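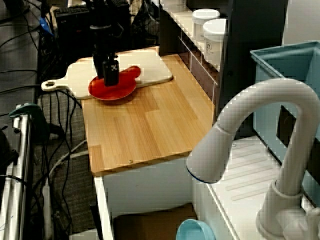
各位好，接着上周关于手养雏鸟断奶的讨论，回复一下Gus的问题。我这边这一窝玄凤是五月出壳的，两只，现在都已经开始自己啄食，但晚上那一顿奶粉还没有停。断奶阶段我不用深食盆，雏鸟站在盆沿上容易翻，食物压在底下也不好检查。用浅盘就可以，像图上那种边沿略微高起一点的红色圆盘，深浅正合适，小米穗剪成段放在里面，鸟从哪一边都够得着。盘子每次喂完就收走，不要留到下一顿。

Gus Boateng 写道：
> 大家好，我刚接手两只手养玄凤，卖家说八周就能完全断奶，让我到时间直接停掉奶粉。
> 其中一只体重一直往下走，早上空腹称是91克，叫得很厉害，见到人就点头要食。
> 请问：
> 一、是不是应该继续喂？喂几顿？
> 二、Dirkimik的雏鸟奶粉和Rinham的能不能混着用？
> 三、软食放多久要换掉？
> 另外，Drestthorpe附近有没有能看鸟的兽医？我打了两家诊所，都只看猫狗。

逐条说。

第一，继续喂。八周只是一个参考，有的鸟早，有的鸟晚，我养过拖到十一周才断干净的。体重下降又一直讨食，说明它自己吃进去的不够，这时候停奶粉太早了。先恢复到早晚各一顿，每天早上喂食之前空腹称重，用同一台秤，记在本子上。连续几天稳住了，再把早上那一顿减量，最后才停晚上那一顿。断奶期体重比最高的时候轻一点是正常的，但是不能一直掉。你没有写它之前最重是多少，如果有记录请补发一下，只看一个91克不好判断。

喂之前摸一下嗉囊。早上应该是空的，如果隔了一夜还鼓着，或者嘴里有酸味，就不要再往里灌，直接去看兽医。

第二，两种奶粉我不建议混在同一顿里。两家的冲调比例不一样，混了以后稠度不好掌握。要换牌子的话，先把手上这种用完，再按新包装上的说明冲。我自己一直用Dirkimik，Rinham用过一袋，鸟也肯吃，没有发现什么问题。水温用温度计量，不要用手背试，也不要用微波炉加热，里面会有局部过烫的地方，嗉囊烫伤很难治。

第三，煮过的玉米、胡萝卜泥、泡发的种子，夏天在室温下我最多放2小时，到时间就倒掉。发芽种子每次用之前闻一下，有异味的整批扔。滋养丸是干的，可以放一整天，但是被水打湿了也要换。

兽医的事，Drestthorpe我不熟。Esperanza Schumacher以前在列表里提过，她带鸟去的是Torres那边的一家诊所，有专门看鸟的医生，不过只有星期一上午出诊，要提前打电话预约。Esperanza如果看到这封信，麻烦把电话私下发给Gus。

还有一点Gus没有问，顺便提一下。两只鸟最好分开称，吃食的时候也多看几眼。常有一只占着食盘，另一只在旁边捡壳，看起来两只都在吃，其实有一只没吃到什么。可以放两个盘子，隔开一段距离。我这边这样做以后，小的那只长得明显比以前快。

笼子里的栖木先放低，底下铺纸，每天换，顺便看粪便。如果粪便突然变得很少，颜色发暗发绿，多半是没吃够，应当马上补喂。

最后问一下列表里的其他人：有没有谁要拼单买小米穗？我常去的那家要满600元才送货，我一个人用不了那么多，放久了会生虫。需要的请直接回信给我，写明要几公斤，不必抄送全列表。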